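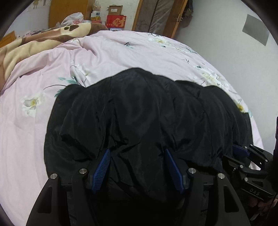
El programa Noches Templadas de Olmedo cierra su segundo trimestre con 49 viviendas visitadas, 438 lecturas de temperatura y un presupuesto que, contra la costumbre de la casa, cuadra. Medimos dormitorios entre la una y las seis de la madrugada, que es cuando la calefacción se apaga por economía y el edificio recuerda en qué año lo levantaron. Una prenda acolchada negra, arrugada sobre una sábana rosa pálido con flores, es ropa de calle en un sitio donde el protocolo sólo preveía ropa de cama, y el cuestionario no tenía casilla para eso. Ya la tiene, en la página 6.

Purunlow > Vivienda > Proyectos financiados > Informes de avance

Informe de avance para Hirnutus, segundo trimestre

1. Lo hecho
Los registradores se instalaron en octubre, con dos semanas de retraso. El proveedor mandó primero los soportes, después las pilas y por último los aparatos, orden que tiene su lógica si uno vende soportes. En 12 viviendas la lectura nocturna bajó del umbral pactado todas las noches de la serie. En otras seis, el sensor acabó dentro de un cajón y nos ha proporcionado una información excelente sobre el clima de los cajones. Esas series se han retirado del cálculo.

También se han sellado ventanas en el bloque norte. El burlete elegido aguanta bien, salvo en las correderas, donde se despega con una puntualidad admirable. Probaremos el de cepillo que usan en Nollden, más caro y bastante más feo.

2. Lo que no ha salido
El taller sobre lectura de facturas reunió a muy poca gente. Lo habíamos convocado un viernes a las cuatro de la tarde, en una sala sin calefacción, para hablar de calefacción. Lo repetiremos por la mañana y en la biblioteca.

La derivación al bono social sigue atascada en el mismo formulario que mencionábamos en el informe anterior. Copiamos el párrafo de entonces en el anexo B para ahorrarnos redactarlo otra vez.
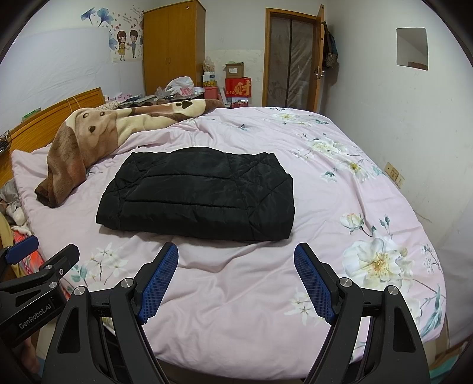 3. Capas y abrigo
La parte cualitativa pregunta con qué se tapa la gente, y las respuestas no se dejan tabular. «Manta» abarca desde una colcha heredada hasta lo primero que había en la silla. Con una pieza negra acolchada doblada como un paquete grueso y una manta de felpa marrón y crema, con cara de animal y huella de pata, el codificador puede marcar «dos capas» y quedarse tan tranquilo, pero el valor aislante de la cara del animal no figura en ninguna tabla que hayamos consultado. Proponemos registrar el grosor y dejar el estampado a la conciencia de cada cual.

4. Próximo trimestre
Pedimos pasar la partida sobrante de desplazamientos a burletes. Queda pendiente la respuesta de Hirnutus sobre los sensores de repuesto; los necesitamos antes de que vuelva el frío.

Inicio | Proyectos | Informes | Convocatorias | Prensa
© Purunlow, oficina de Olmedo. Contacto. Aviso legal. Volver arriba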